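Ticket: sim episodes rejected at export, kitchen/dining house, two-arm setup
Component: Vallum recorder
Opened by: Maëlys Cordier
Assigned to: Baptiste Boyer
Status: resolved, one follow-up open

Summary
Episodes recorded in the simulated house fail the sync check at export. Both wrist streams and the overhead stream are written, and each file plays back without errors. Vallum still marks the episode as incomplete and leaves it out of the training set. Stills from the three streams of a rejected episode:

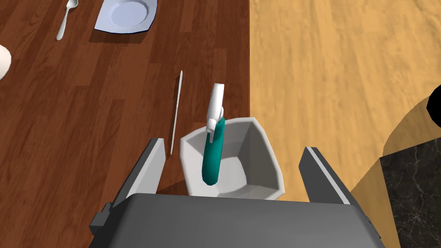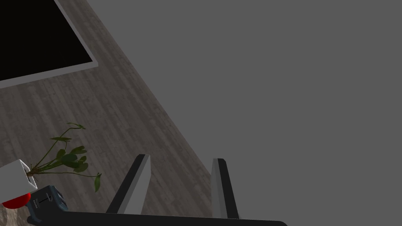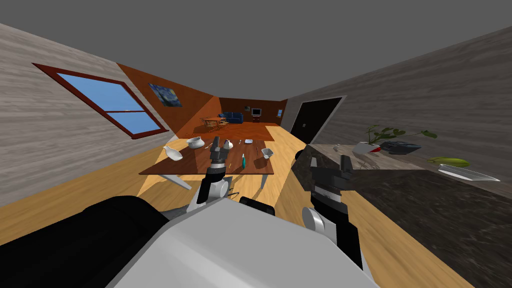 Steps to reproduce
1. Load the house and start teleop with both arms enabled.
2. Record any tabletop task and save.
3. Run export with the sync check on.
Result: 13 of 14 episodes rejected. Expected: none.

Log

Boyer, 9:40
Reproduced on my machine. The rejected episodes all have a wrist stream that starts 2 frames after the overhead one. Joint states line up with the overhead stream. Rendering is fine — the offset is in the timestamps.

Cordier, 10:15
Turned off the second wrist stream and recorded again. Export passes. Not usable as a workaround, the policy takes both wrist views as input.

Huang, 11:05
The recorder opens the streams one by one and stamps each on its first frame. A house with this many objects renders slowly at the start, so the last stream opened gets a late stamp. Please try stamping from the sim clock.

Boyer, 14:30
Patched to use the sim clock. Re-recorded the full batch, all accepted. Replayed two episodes against the joint log and found no drift.

Follow-up
Old episodes can be fixed by shifting the wrist timestamps — no need to record them again. Josiane Rey has the script. Do not run it on anything recorded after the patch.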